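Sweater

A sweater is a knitted garment for the upper body, pulled on over the head or, in the case of the cardigan, opened at the front. Few pieces of clothing have traveled so far from their beginnings! Early ones were thick wool work clothes for fishermen, and the tight ribbing at the cuffs and hem kept the wind out wonderfully well.

Knitting makes a fabric of linked loops, so it stretches and springs back in a way woven cloth can't. Wool is the classic fiber, but cotton and acrylic are common too - and blends of all three turn up everywhere.

Stripes are among the oldest and simplest decorations, made by changing yarn at the end of a row. Yokes are a real joy for knitters, with patterns that circle the shoulders. Printed or stitched animals came later and have never gone away.

Sweaters keep their shape best when stored folded. After washing, most are dried flat, with the sleeves spread to the sides.
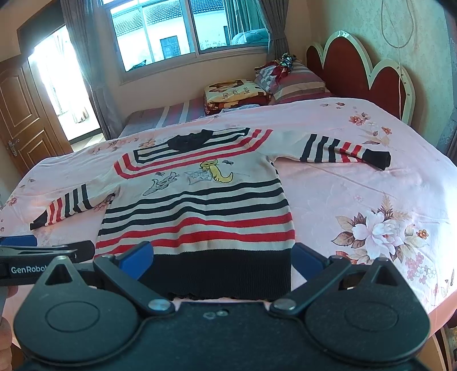
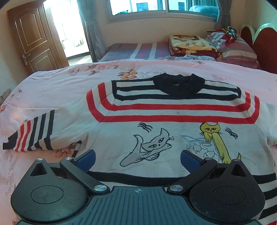

Knit sweaters laid flat on a floral sheet. The first has black and red stripes and cartoon cats.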